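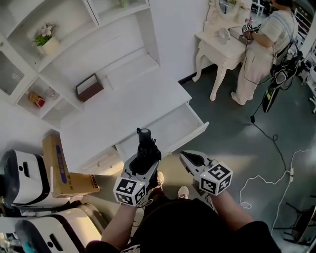 According to Sorcha Ó Flaithearta, the old Carroll studio should have been given a proper farewell while the people who worked there could still attend it. She wrote this to me on a Tuesday, very late in the evening, after she had read that the building on the harbour road would be sold.

I had asked her only for the year when the mixing desk was replaced. She sent me four pages.

Carroll was never a famous studio. It had 3 rooms, one good piano and a roof that made noise in heavy rain, so the singers learned to wait. But between its opening and its closing, 557 recordings were finished there, and many of them are still played at weddings and funerals on this side of the island. The label Skorkis pressed most of them, often only 300 copies at a time.

The engineer for 29 years was Danang Lumenta. He came for one season, to repair the tape machines, and he stayed. Musicians remember that he spoke little during a session. If he liked a take, he switched off the red light and went to make tea. If he did not like it, the light stayed on.

"We looked at that light more than at each other," says the former drummer of Flaltier, the dance band which recorded its first two albums in the large room. Their song "Esow" was sung there in one evening, with the door open because of the heat - on a good stereo you can hear a dog in the second verse.

The tapes are now in the parish library, in labelled boxes. Lumenta wrote all the labels himself, in pencil, with the colour of the tape and the name of every player. The library hopes to copy them before the next wet season, starting with the oldest. The buyer of the building has not yet said what will happen with the piano.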